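3.2 Simulated workspace

Students in the Gudero course get 60 minutes of simulator time per team before the real arm will have anything to do with them. The scene, built by the Lostumo team in February, is shown in Figure 2. It puts a white arm over a perforated table and hands it the sort of clutter a student kitchen produces unaided: mugs, a banana, a bowl, a plate, two crates. Each team writes one pick-and-place routine and runs it 100 times, with object positions reshuffled between runs. Of the 21 routines submitted, most treated the mugs as solved until a handle faced the wrong way. Grades were given for the written account of failures — a policy that produced unusually long reports. 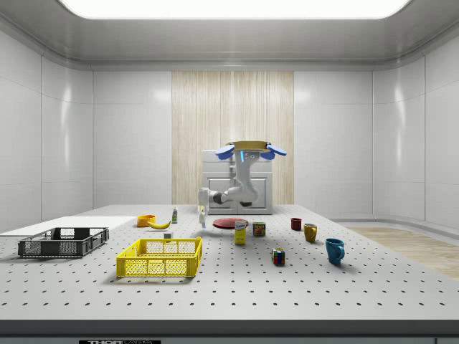
Figure 2. Simulated tabletop scene with arm, crates and household objects.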